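Re: [brellau-allotments] Water butts and the December shut-off

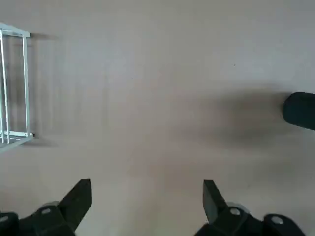

Thanks for the replies so far. I rang the water company's office at Mukari and the mains to the lower plots goes off at the start of December, as it did last year. The standpipe by the Zevau gate stays on.

On 9 November, a plot holder wrote:
> Does the shut-off include plots 30 to 46? We've got leeks and
> kale in and no butt of our own. Also, is it all right to leave
> the hose connected over winter?

Yes, all of those plots are included. You can use the shared butts behind the shed, but please put the lids back on. Leeks and kale shouldn't need much watering before spring anyway.

Please disconnect hoses and drain them. Two taps split last winter and we had to pay for both.

If your own butt is full, let a few inches out before a hard frost. Mine cracked down one side when I didn't bother.

I still have the key to the stopcock box if anyone needs it. Evenings after six are best.

Plot 9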